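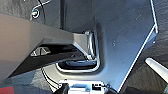

I have been building a robot arm in my spare room for long enough that people have stopped asking whether it works and started asking whether I am all right. The second question is kinder but it has the same answer, which is that it depends on the evening.

I want to make an argument about home robots, and it is an unpopular one in the shared workshop where I do the parts of the job my neighbours won't put up with. The argument is that we should stop trying to build them clever and spend a few years building them patient. I have reached this view by watching an arm of my own making fail to take hold of a metal loop, on and off, for most of a winter.

Consider the loop. Latches, catches, handles, the bent bits of bright metal that stick out of cases and cupboards: a house is full of them, and they were all designed by someone who took it for granted that the user had a thumb. A thumb is a scandalous advantage. It comes with its own padding, it knows when it has touched something, and it can be stuck into a gap without anybody first working out how wide the gap is. I have never thanked either of mine. My gripper has fingers that do as they are told, and I have come to regard that as its main defect.

A shiny loop is also a rotten thing to look at if you are a small cheap camera strapped to a wrist. Chrome doesn't have a colour of its own. It has whatever colour the ceiling light has, and then when the arm moves it has a different one. My software is very sure about matt grey things. Show it something long, flat and dull and it will draw a confident line down the side and be right. Show it something polished and it will announce an edge, and the edge will be the reflection of my lamp. I spent most of January teaching it to ignore the lamp. Then I moved the lamp.

Benedek Tóth, who has the bench next to mine at the workshop and has built three of these arms to my two-thirds of one, believes the cure is more data. Benedek believes this about everything. If his soup were too salty he would collect more soup. His arm has attempted the same sort of grab 316 times, with every attempt recorded and labelled, and I will admit it has become extremely good at it, provided the thing to be grabbed is on his bench, at his height, under his tube light. He took it home for a weekend to show his mother and it closed its fingers with great dignity on nothing at all.

I don't say this to be unkind (he has read a draft, and laughed at the soup). I say it because his failure and mine come from the same bad habit. We both wanted the arm to know where the loop was before it moved. We wanted it to look, decide, and then go and do it, in the manner of a chess player or a man parking in front of his in-laws. And that is simply not how anybody picks anything up. Watch yourself find the light switch in a strange hotel room. You pat the wall like an idiot. You pat too high, then too low, you hit the door frame, and you get there. At no stage did you possess an accurate model of the wall.

So over the past few weeks I have been making my arm stupider and slower. It goes towards the loop at a speed I can only call reluctant. When it meets something it stops pushing, backs off a hair and tries a little to one side. The whole business takes ages. The clever version used to make its attempt in 14 seconds, hit the surrounding panel with a noise like a dropped tray, and then need a new finger pad. The stupid version takes up to 200 and has yet to break anything I'd mind paying for. I can leave it to it and go and put the kettle on, and I would suggest that "can be left while you put the kettle on" is worth more in a household machine than any number of demonstrations.

There is a catch, and it's the wiring. A patient arm wriggles, and wriggling is very hard on cables. I had assumed that the difficult part of robotics would be mathematics, and I had braced myself for it, and bought a book. The difficult part of robotics is that a cable wants to be somewhere else. It wants to hang in front of the camera. It wants to catch on a corner, or curl round behind the thing you are reaching for and be tugged along with it. I have lost more evenings to cables than to every other subject together, and I own a cat. Rosario D'Amico, who does theatre lighting and drifts into the workshop when there's no theatre, looked over my routing for about as long as it takes to sigh and then redid the lot. Her rule is that a cable should have enough slack for the worst thing the arm will ever do and be tied down everywhere else. I have written this on the wall. It is better than anything in the book.

My other complaint is with kits. I began with one, the Skuvmont, which cost 149 and came with a cheerful booklet in which a finished arm lifts an egg. I followed the booklet faithfully and at the end I too had an arm that could lift an egg, and I learned from this almost nothing except that eggs are easy. An egg is matt, it's symmetrical, it stands in a cup waiting for you, and it has no opinion about the direction you arrive from. The egg is in the booklet because the egg flatters the arm. I have since developed a suspicion of any robot photographed with an egg. Let me see it undo a stiff catch at the back of a dark recess, with a long beam of something in the way on the left and nowhere comfortable to put its elbow. Let me see it do that in a room with a carpet.

Ferenc Dobos, who runs the workshop in Nostville and is entitled to an opinion by virtue of sweeping up after all of us, says I have this the wrong way round. His view is that if the robot can't work the latch you should change the latch. Put a big soft knob on it. Put a string on it. Redesign the cupboard and let the robot be as dim as it likes. There's good sense in that, and a great many dishwashers behind it: we didn't build a machine that stands at the sink holding a sponge, we built a box and agreed to load it. But I notice that the argument always ends with me buying new cupboards. And if I have to alter the house for the machine I would like to be asked properly, with a drawing, and not discover it one handle at a time over several years until the place looks like a nursery.

I also think there's something to be said for making the machine meet the world as it has been left lying about. Most of what's in my home was made before anyone wondered whether an arm could open it, and it will stay here a good deal longer than the arm will. The awkward loops have seniority.

What I'd like to see, then, is a different sort of showing-off. At our open evenings everyone runs the good take. The arm sails in, the fingers shut, people clap, and somebody's uncle asks when it will do the ironing. I would happily go to an evening where all the arms were run for an hour on a thing they had never met, and we sat with our sandwiches and watched them pat about. You'd learn who had built something sound by how it behaved on the ninth miss. Some of them would get worse-tempered with each try, pushing harder, because their owners had written them that way without meaning to. I know mine did. I found the line, and it had been written late at night, and it was quite clearly me losing my temper in code.

I put this idea to the group and it was received politely. Bautista Gaete asked if there would be a prize. Győző Orbán asked if his arm could bring its own loop.

The arm, for those who do still ask, is currently set up on the floor, there being no table in the house I am allowed to bolt it to. I spend a good part of my evenings lying next to it with my cheek on the carpet, at the height of the camera, trying to see what it sees. I recommend this to anyone who builds these things, and to anyone who writes booklets for them. From down there everything is enormous and half of it is shadow, and the one thing you want is shining in four places at once. I was far more forgiving of the arm after that. My knees were less forgiving of me, and the next job is to find it a table.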